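4.2 Household Storage Practices and Reported Discard

The second part of the survey asked respondents how they kept cooked leftovers, cut produce and opened dry goods between meals. Of the 1560 households contacted in the Cestirden and Astosmont districts, 1503 returned a usable storage section. The remaining forms were left blank from the second page onward and were dropped from all analyses in this section. Households that completed the storage section but not the discard diary were kept for the descriptive results and excluded from the regression models, which leaves 1364 households in Tables 5 and 6.

Storage type was coded in four groups: rigid containers with a fitted lid, bowls or plates covered with film or foil, bags, and original packaging. Respondents could name more than one type, and the type named first was treated as the main one. We did not ask for brand or purchase price. An earlier pilot had included a price question, but answers varied widely within the same household depending on who filled in the form, and the item was removed.

Rigid containers were the most common main type in both districts. Use of covered bowls was higher in Astosmont, where kitchens are smaller on average and where more respondents reported eating leftovers the next day. Bags were used mainly for bread and cut vegetables. Original packaging was rarely named for cooked food, as expected, but it was the main type for dry goods in nearly all household sizes.

The link between storage type and discard was weaker than the literature on packaging would suggest. After adjusting for household size, shopping frequency and refrigerator age, households whose main type was a rigid container reported slightly less discarded cooked food per week than those using covered bowls. The difference for cut produce was not significant. We tested an interaction with shopping frequency and found that the effect was present only in households that shopped once a week or less. In households that shopped more often, discard was low across all storage types and there was little left to explain.

Lid visibility was entered as a separate term. Respondents were asked whether they could see the contents of their usual container without opening it, with clear and translucent lids both coded as visible (Figure 2). This term had a larger coefficient than storage type itself in the cooked food model. The result should be read with care. Visible lids and rigid containers overlap strongly in the sample, and the variance inflation factors for the two terms, while within the usual limits, were the highest in the model. Removing storage type changed the coefficient for lid visibility only slightly.

Labeling was uncommon. Few respondents wrote a date on stored food, and those who did were mostly in households with four or more members. Because the group is small, labeling was not entered in the main models. A separate comparison is given in the supplement.

All discard amounts are self-reported. Diaries were kept on the Nulix form, which asks for volume in cups and converts to weight with fixed factors for each food class. The factors for soups and stews are known to run high, and this may inflate the totals for cooked food in both districts. It should not affect the comparison between storage types unless the type of dish stored differs by container, a point the diary cannot settle.

Figure 2. Clear plastic food storage container with a transparent lid and pale blue rim, coded as visible.

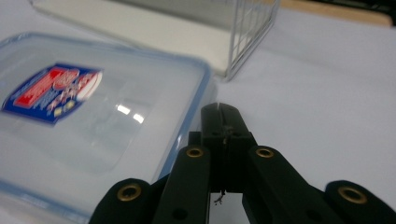 A further limit concerns the single-visit design. Storage habits were recorded once, in December, when holiday cooking may raise both the amount of food stored and the number of containers in use. The diary covered the same weeks, so the two measures are consistent with each other, but neither can be taken as a yearly average. The seasonal terms used in Section 5 are therefore drawn from the purchase records alone.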